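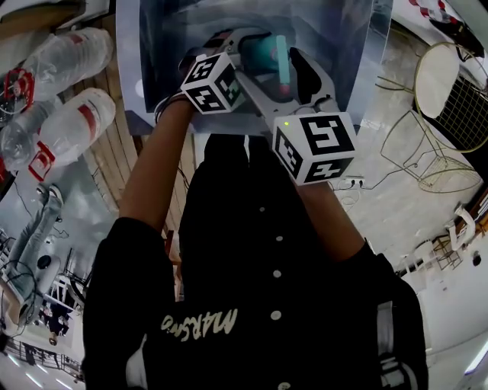 Two-handed hold on the Grastilora gripper, marker pen clamped diagonally across the jaws.

Step 4: Gripping thin objects

The Grastilora hand-held gripper ships with two marker cubes, one per side. Check that both are seated before you start. A loose cube shifts the pose estimate and the recording has to be thrown out.

1. Power on and wait for the green indicator light.
2. Hold the gripper with both hands, forearms clear of the cube faces.
3. Set the jaws over the middle of the pen and close slowly. Stop when the pen no longer turns.
4. Lift, hold for 2 seconds, then move to the target. Keep hand speed under 200 mm per second.
5. Repeat for 10 takes. Save each take under its own number.

If the log shows error 1026, tracking was lost on one cube. Turn the patterned faces back toward the tracking camera and redo the take.

Pens and other round stock slip more in the standard fingers than in the Zarnov soft set, sold separately. Finger changes are covered in Step 5.

Text: Henok Berhe. Tested on firmware from December.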